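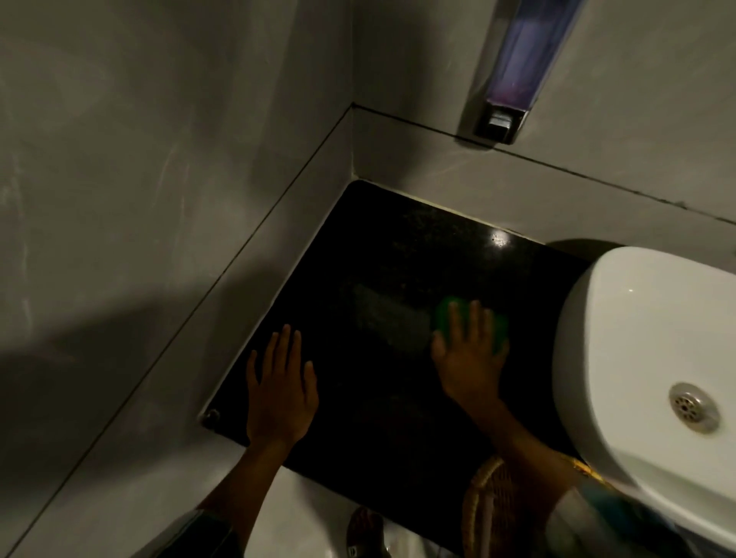
Produits ménagers : l'épicerie Gidey passe au remplissage

Depuis le début du mois de juin, les habitués de l'épicerie Gidey ont pris l'habitude de venir avec leurs bouteilles vides sous le bras. Le petit magasin a installé, entre le rayon des farines et la caisse, un coin entièrement consacré aux produits d'entretien au détail : liquide vaisselle, savon noir, vinaigre, lessive, et même un nettoyant pour plans de travail que l'on se sert soi-même au robinet, à la quantité que l'on veut.

L'idée trottait depuis longtemps dans la tête de Shewit Wako, qui tient la boutique et qui connaît à peu près tout le monde dans le quartier. « Les gens me demandaient des recharges, je commandais des recharges, et puis je voyais repartir des cartons entiers d'emballages -- ça finissait par m'agacer », raconte-t-elle en riant. Elle a donc frappé à la porte de la savonnerie Nollik, un atelier de Drurkton qui travaille surtout pour des cantines et qui livrait déjà quelques restaurants du coin. L'affaire s'est conclue autour d'un café, et les premiers bidons sont arrivés peu après.

On trouve pour l'instant 14 produits, dont la plupart existent aussi en version sans parfum, ce qui fera plaisir à ceux que la lavande incommode. Le préféré de la clientèle reste le savon noir Jultell, que les anciens du quartier utilisent pour tout, des carrelages aux casseroles, avec parfois des avis très arrêtés sur le dosage ! Quelque 70 foyers ont déjà retiré leur carte de remplissage, gratuite, qui donne droit à un litre offert après 24 litres achetés.

Pour ceux qui n'ont pas de bouteille sous la main, un bac de récipients lavés et séchés est à disposition près de l'entrée, et l'on peut y déposer les siens (propres, et de préférence avec leur bouchon). Les étiquettes sont fournies, avec la liste des ingrédients, et il est demandé de bien les coller avant de passer en caisse.

Un petit atelier sur l'entretien de la pierre et du bois aura lieu dans l'arrière-boutique à la fin du mois, à 18 heures. L'entrée est libre, mais mieux vaut s'inscrire au comptoir, les chaises étant comptées.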